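Home | Products | Teleoperation | Support | Contact

Brosomby Althorpe Two-Hand Teaching Station
4 min read

The Althorpe station allows an operator to show a two-armed robot a household or bench task by remote control. The operator's arm and finger movements are passed to the robot as the task is carried out, and each attempt is stored as one recording together with the camera views. It is supplied to universities, training centers and product laboratories.

The toaster exercise is part of the standard task set. It calls for one hand to work near the lever while the other remains over the tray, and it is normally taught after the cup and drawer exercises.
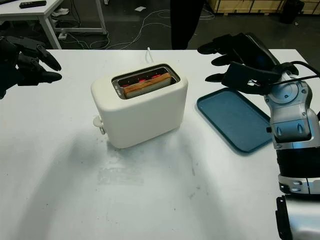 Toaster exercise, head view: bread in the slot, heating elements lit, one hand on either side.

Operator controls

The operator wears a pair of Lemaire gloves and stands or sits at the control position. Finger and wrist motion can be scaled separately – a setting of 61 percent is recommended for new operators. A foot pedal starts and ends each recording. Releasing the pedal during a movement holds both arms in position until the operator resumes.

Hands and close-range cameras

Each hand is covered by a small camera of its own. Close-range views are stored alongside the head view and may be reviewed at reduced speed. Fingertip pads are replaceable and are sold in sets.

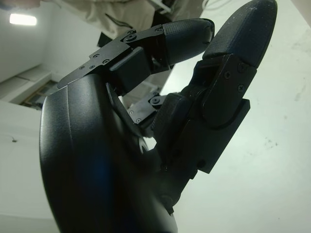

Close-range view of the hand, with two fingers partly closed and textured fingertips.

Recording and review

Internal storage holds 2000 recordings. Davina Lamont, head of training at Brosomby, advises collecting at least 20 recordings of a task before review, with small changes in the starting position of each object. Unsuitable attempts may be marked and excluded without being deleted.
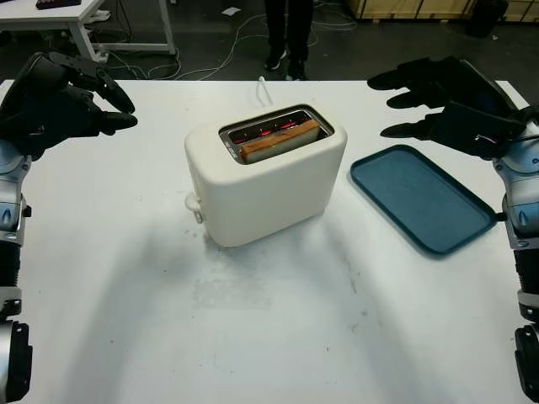
Ordering and delivery

The station is delivered with gloves, pedal, review software and the printed task book. Orders are handled by the Vallness office; please direct inquiries to Solange Caron. Stations ordered before the end of March include one day of operator training.

Shares 19 | Comments 0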